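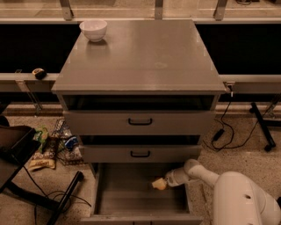
How long must a drawer dry before I put the second coat of paint?
Leave it 17 hours at normal room temperature, and longer in a cold garage.

Home Guides Paint Colour Contact

Take the drawers out and write a number on the back of each one. Wash everything with warm water and a little soap. When it is dry, sand by hand with 800 grit paper, very lightly, only to remove the shine. Wipe away the dust.

Put the first coat thin. I use a 50 mm brush and the Jitholm satin grey. Do not paint the runners, or the drawer will stick. After the second coat, wait one week before you put the handles back.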